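About Feseck Dog Sports

Hello, and thank you for stopping by. Feseck is a small training school for people who want to do something active with their dogs, whether that means scent work, rally or simply learning to walk past a duck without incident. We teach handlers at every stage, and we are just as pleased to see a first-time owner with a wobbly puppy as we are to see somebody who has been competing for years.

How we began

The school was started by Réjean Girard, who had been helping friends with their dogs on a borrowed paddock at Hidberg and found that more people turned up each time. By the following May there were enough of us to rent the paddock properly, put up a fence and buy a kettle. The kettle has since been replaced — twice, if we are being truthful — but the paddock is the same one, and so is Réjean, who still takes the beginners' scent class himself.
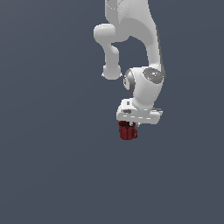

What we teach

Most of our dogs start with Foundations, a course of 9 lessons that covers recall, settling, loose lead walking and a little bit of play. After that you can carry on into scent work or rally, or take the course again, as plenty of people do. Classes are kept small so that everyone gets a proper turn, and shy or noisy dogs can work behind a screen until they feel ready to join in.

We also run the Leclerc Ladder, our own set of friendly awards. Some 200 dogs have passed the first rung, and their names are all written up in the clubhouse in rather variable handwriting. There is no hurry to climb it, and your dog can have as many goes at each rung as you like!

Our grounds

The main paddock is fully fenced and level, and the clubhouse next to it has a ramp, a toilet and somewhere to sit if the rain sets in. In winter we move indoors to the Sukusow barn, 600 metres further along the same lane, where the floor is rubber matting and the parking is a bit tight — please share a car if you can. 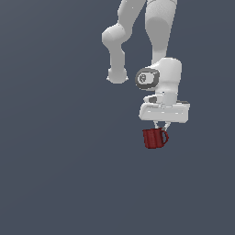
Coming to see us

You are very welcome to visit and watch a class before you sign up, though we do ask that you leave your own dog at home that first time. Send us a note through the contact form with your dog's name, age and anything that worries them, and one of us will write back with the next start dates. New members get a welcome letter, a gate code and a place on the tea rota.

Page last updated Apr 12, 2019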